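2021-09-01

The second arm went live at Fanport in February, so we've had enough time with it for me to write something down.

My bench used to sort returned control parts by hand, 400 on a normal shift, 300 if the boxes came in badly mixed. Now the arm does the picking and I do the trays it can't finish. There are 16 of us on the floor, same as before. Two people moved over to testing. Ayala wanted to go and Iritz didn't, and he still says so at lunch.

The pay is the same. My wrists are better. I talk less during the day, since the person across from me is gone. Branislav Urban set up the training and gave us four afternoons, and I could have used more. I still have to ask him how to clear a stop when two parts end up too close together.
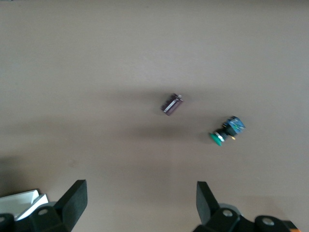 Green push button and a small maroon part on the table, between the gripper fingers.

Next month they want us to start writing our own pick routines. I've signed up.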